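Tenants' group questions Lusen's "green" strata heating claims

Lusen's promise of cheaper, cleaner heating for apartment owners doesn't stand up to a plain reading of its own brochure, the Tarar Residents' Network said in September.

The company has been pitching its Grultine heating system to owners' corporations across the district. It says a typical two-bedroom flat will save $568 a year. The Network has asked three times how that figure was reached, and has been sent the brochure three times.

"A saving compared with what?" said Network spokesperson Julián Quintana. "If you're comparing it with a bar heater left on all winter, of course it looks good. Most of our members don't live like that. They put a jumper on."

Under the standard Grultine agreement, each flat pays an annual service charge of $732, whether the heating is used or not. The charge appears on page 6, in smaller type than the saving. Lusen describes it as "separate to the running cost comparison".

The Network does not accept that a bill can be separate from what a household pays.
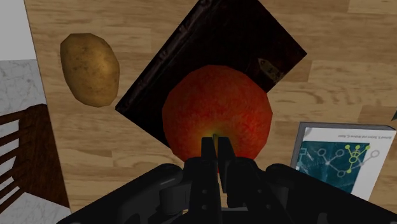

The agreement also locks buildings in for longer than many owners realise. A committee that signs this spring would be tied to Lusen as sole service provider until the equipment is replaced, and Lusen decides when that is. Renters would have no vote and would very likely see the service charge passed on in their rent.

Then there is the environmental claim. Grultine is advertised as "carbon-conscious", a phrase with no agreed meaning that the Network could find. Asked to explain it, Lusen replied that the system had been "designed with carbon in mind". Members can judge for themselves how much that tells them.

"We'd love to see better heating in these old blocks," Mr Quintana said. "Some of them are freezing by 6 pm in July. But there's a fair bit of cheap work that should come first, like door seals and ceiling insulation, and no one's sending a salesperson around for that."

The Network is calling on Lusen to publish the full working behind its savings figure, put the service charge on the front page of the brochure, and give buildings a clear right to leave the agreement with notice. It is also asking owners' corporations to hold off signing until they have a second quote.

A rival product, Brilance, is being offered in some of the same buildings. The Network has not reviewed it and does not endorse it. Its brochure is glossy too.

Residents who have been approached about either system are invited to send copies of their paperwork to the Network, with personal details blacked out.

Media contact: Julián Quintana, Tarar Residents' Network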